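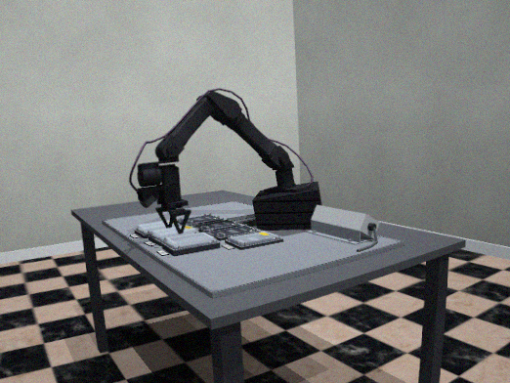 *Simulated workcell with a two-fingered gripper over a compartmented tray; a circuit board lies behind it.*

**Bench chore automation** is the use of robot arms for small, repeated table jobs such as sorting parts or moving plates. It is one of the liveliest corners of robotics, and progress has been a joy to follow!

The Menar task list, compiled by Lihua Jiang, covers 629 chores from homes and shops. Arms finished 493 of them at least once in simulation, but only around 300 on a real bench. Picking up a rigid part from a known spot is close to solved -- folding a damp towel is still wonderfully hard.

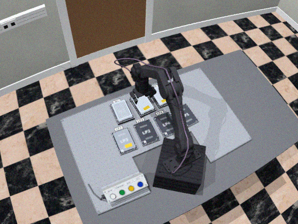
Plates with a fixed size and a fixed holder suit a parallel gripper very well, and lab work has moved ahead faster than kitchen work for that reason. Smaranda Vlad's Lakar trials, begun in May, added loose cables and soft bags, and success rates fell sharply. Homes bring clutter, pets and drawers that stick. Even so, 2 of the hardest Lakar chores, plugging in a cord and closing a zip bag, now have working demos.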